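Gaétan Tremblay reviews flagged vehicle and trailer listings for Traser, a classifieds site run out of Brellside. His team went through 3,030 flagged ads in February.

Most fake listings, he says, are copies. "The photos and the text come from a real ad that closed a year or two ago. The price gets cut and the phone number is removed. Everything else stays, including the mileage."

The first check is the VIN. Tremblay runs it against closed listings on the site and on Tavares, a dealer database. Of the last 100 ads he pulled by hand, 68 had a VIN that had already sold in another state.

The second check is payment. "Any escrow company the seller picked himself is a problem. We look at when the domain was registered. In 43 of those 100 it was under a month old."

He does not put much weight on spelling. "That was useful once. The text is clean now."

Buyers who have already sent a wire should call the bank before they contact the site, Tremblay says. "We can lock the account and keep the messages. We can't recall the money."

Traser plans to hold new trailer ads for review in the Nusley area first, then elsewhere.

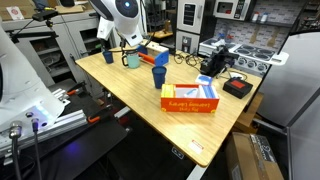

Photo: Traser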